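Le dernier quart de comprimé

À Relby, un petit service hospitalier accompagne les personnes qui prennent des somnifères depuis des années et qui souhaitent arrêter. Le travail est lent, et il se mesure en quarts de comprimé.

La première chose que Shanthi Sheikh pose sur la table, quand elle reçoit un nouveau patient, est un coupe-comprimé en plastique. Elle est infirmière depuis longtemps, et depuis quatre ans elle s'occupe uniquement des sevrages de benzodiazépines et de médicaments apparentés à la clinique Stamatopoulos. Le patient regarde l'objet, puis il la regarde. Souvent il demande si c'est tout.

« Je réponds que oui, pour aujourd'hui c'est tout, me dit-elle. Ils ont peur que je leur prenne la boîte. Moi je ne prends rien. Ils repartent avec la même ordonnance qu'en arrivant, et on se revoit dans quinze jours. »

La clinique se trouve au-dessus d'un magasin de chaussures, au deuxième étage d'un immeuble sans charme. Il y a deux bureaux, une salle d'attente avec six chaises et une plante en bonne santé. Le service suit actuellement 300 personnes. La plus jeune est étudiante, la plus âgée a élevé sept enfants et prend le même somnifère depuis la mort de son mari, il y a dix-neuf ans.

J'ai passé plusieurs journées dans cet endroit au printemps. Je voulais comprendre une dépendance dont on parle peu dans les dîners, peut-être parce que plusieurs des invités en souffrent. Elle ne fait pas de bruit. Elle commence presque toujours par une bonne raison : un deuil, une opération, un travail de nuit, un divorce. Le médecin prescrit pour deux semaines. Le médicament fait bien ce qu'on lui demande. Au bout de deux semaines, la raison est encore là, et l'ordonnance est renouvelée.

Une histoire de renouvellement

Mizanur Pathirana conduisait des autobus. Il a reçu sa première boîte après un accident dans lequel personne n'avait été blessé, mais qu'il revoyait chaque soir en fermant les yeux. « J'ai dormi la première nuit, et j'ai pensé que j'étais guéri », raconte-t-il. Onze ans plus tard il en prenait toujours, et le double de la dose du début. Il avait changé deux fois de médecin, et chaque nouveau médecin avait continué ce que le précédent avait commencé.

C'est sa fille qui a remarqué qu'il répétait les mêmes questions le matin. Il oubliait aussi des rendez-vous, il se tenait au mur dans le couloir. La famille a d'abord pensé à une maladie de la mémoire. Les examens n'ont rien montré de ce côté, et un neurologue prudent a demandé à voir toutes les boîtes de la maison.

Monsieur Pathirana a alors fait ce que font beaucoup de gens courageux et mal informés : il a tout arrêté le même soir. La suite, il la raconte sans plaisir. Trois nuits sans sommeil du tout, les mains qui tremblent, le bruit du réfrigérateur insupportable, puis une crise de convulsions dans la salle de bains. « Je croyais que c'était une question de volonté. On m'avait toujours dit que j'avais de la volonté. »

Les soignants que j'ai rencontrés insistent tous sur ce point. Après un usage prolongé, l'arrêt brutal peut être dangereux, et il ne doit pas être tenté seul. Le cerveau s'est habitué à un frein extérieur ; si le frein disparaît d'un coup, tout s'emballe. La diminution se fait par petites étapes, sous contrôle médical, avec le droit de rester longtemps sur une marche quand elle est trop haute.

Le cahier et le téléphone

Au début, le service travaillait avec des cahiers. Chaque patient notait la dose, l'heure du coucher, les réveils, l'humeur du lendemain. Les cahiers revenaient avec des taches de café, des dessins d'enfants, une fois avec la liste de courses de toute une semaine. Kolbrún Bach, la psychologue, les a tous gardés dans une armoire qui ferme mal.

Depuis deux ans, ceux qui le veulent utilisent une application appelée Jister. Elle pose quatre questions par jour et elle dessine une courbe. Si la courbe devient mauvaise plusieurs jours de suite, l'infirmière reçoit un signal et elle téléphone. L'abonnement coûte 2 000 couronnes par an et par service, une dépense modeste si on la compare au prix d'une seule journée d'hospitalisation, dit la direction. Les soignants, eux, ont des avis partagés.

« La courbe est utile pour moi, explique Kolbrún Bach. Je vois le mercredi ce que j'aurais appris quinze jours plus tard. Mais certains patients commencent à travailler pour la courbe. Ils ont mal dormi, et en plus ils ont une mauvaise note. » Elle a demandé au fabricant de supprimer les couleurs rouge et verte. Il lui a fallu huit mois pour obtenir que tout soit gris.

Il y a aussi la question du téléphone dans la chambre. On conseille aux mauvais dormeurs de laisser l'écran loin du lit, et on leur demande en même temps de répondre à des questions avant d'éteindre la lumière. J'ai posé cette question à Shanthi Sheikh et elle a ri. Ses patients répondent le matin, au petit déjeuner, c'est écrit dans sa feuille de consignes. Une patiente sur deux oublie, et dans ce cas elle appelle la clinique pour s'excuser, ce qui donne à l'infirmière une conversation bien meilleure que les quatre réponses.

Un tiers des patients a conservé le cahier. Monsieur Pathirana est de ceux-là. Le sien a une couverture jaune et il l'a fermé avec un élastique avant que je puisse lire quoi que ce soit.

Le groupe de dix-sept heures

Deux fois par mois, la salle d'attente devient une salle de réunion. On pousse les chaises, on en apporte du bureau voisin. J'ai été autorisée à assister à une séance, à condition de ne pas prendre de notes pendant que les gens parlaient. J'ai donc écrit ce qui suit dans le train, de mémoire.

Une femme a dit qu'elle avait passé le quart de comprimé, et que le quart était plus difficile que tout le reste. Un homme lui a demandé pourquoi, puisqu'un quart ne fait presque rien. Elle a répondu qu'elle le savait très bien et qu'elle le gardait quand même sur la table de nuit, dans un coquetier. Plusieurs personnes ont baissé la tête, et j'ai compris qu'il y avait d'autres coquetiers.

Imtiaz Akanda, le médecin du service, ne vient pas au groupe. Il pense que les gens parlent autrement quand la personne qui signe les ordonnances est assise à côté d'eux. Je l'ai vu le lendemain, entre deux consultations, et il a voulu d'abord défendre ses collègues généralistes. « Un médecin de famille a peu de minutes. Dire non prend vingt minutes. Renouveler prend une minute. Je l'ai fait moi-même pendant des années, à Kindidby, et je ne me sentais pas coupable. La salle d'attente était pleine. »

Il n'aime pas qu'on parle d'épidémie. Le mot fait peur, dit-il, et les gens qui ont peur se cachent ou arrêtent tout d'un coup. Il préfère parler d'habitudes, les habitudes des patients et les habitudes des prescripteurs, et il est d'avis que les secondes sont plus dures à changer. L'an passé il a envoyé une lettre très simple à 3 000 habitants du district qui renouvelaient une ordonnance de ce type depuis plus d'un an. La lettre ne contenait ni menace ni statistique. Elle disait : voici ce que vous prenez, voici ce que nous savons de ce médicament quand on le prend longtemps, ne l'arrêtez pas seul, voici notre numéro.

Elle est partie en août, pendant les vacances, sur une erreur de calendrier. Le standard de la clinique n'avait qu'une personne. Il a sonné pendant trois semaines.

Ce qui revient

On m'avait parlé du sommeil, et je pensais donc entendre surtout des histoires de sommeil. Les patients qui sont au bout du chemin m'ont parlé d'autres choses. L'un d'eux a recommencé à rêver et n'est pas certain d'en être content. Une ancienne comptable a retrouvé le goût des mots croisés, puis elle a regardé les grilles des années précédentes et elle a vu combien de cases elle avait laissées vides. Une autre a pleuré son frère, neuf ans après l'enterrement.

Cela aussi fait partie du travail de Kolbrún Bach. La raison du début, celle pour laquelle on avait donné la première boîte, attend souvent derrière la porte. Elle prévoit des rendez-vous pour ce moment et elle les place dans l'agenda dès la première rencontre, quand le patient n'y croit pas encore. Ils durent 45 minutes, et elle refuse de les raccourcir, même les semaines où la liste d'attente est longue.

Tout le monde n'arrive pas à zéro. Le docteur Akanda le dit avec tranquillité. Une patiente âgée s'est arrêtée à la moitié de sa dose ancienne, elle marche mieux, elle ne tombe plus, et il ne lui propose pas d'aller plus loin pour le moment. Dans les tableaux de l'administration, elle compte comme un échec. Il a écrit trois fois pour faire ajouter une colonne.
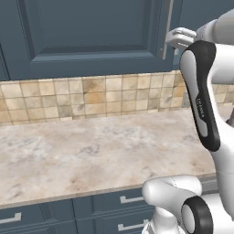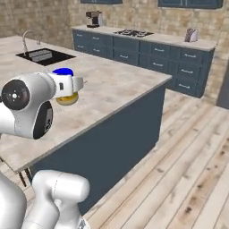
Texte : Hilkka Salminen
Publié le 10 juin 2022 – Rubrique Santé – Lecture : 8 minutes

Le service de Relby doit déménager l'hiver prochain dans un bâtiment plus grand, avec une vraie salle pour le groupe. Shanthi Sheikh a demandé que les six chaises soient conservées. Une deuxième infirmière est en formation, et elle apprend en ce moment à couper les comprimés droit, un geste plus difficile qu'on ne l'imagine : certains s'écrasent, d'autres partent sous le meuble.

Monsieur Pathirana, lui, a pris son dernier quart il y a cinq mois. Il dort entre cinq et six heures, avec un réveil vers trois heures du matin. Au commencement ce réveil le rendait furieux. Maintenant il se lève, il boit un verre d'eau et il écoute la radio très bas, une émission pour les marins avec la force du vent et la hauteur des vagues, alors qu'il n'a jamais eu de bateau.

Les personnes qui prennent un somnifère ou un tranquillisant depuis longtemps ne doivent pas modifier leur traitement sans en parler d'abord à leur médecin ou à leur pharmacien.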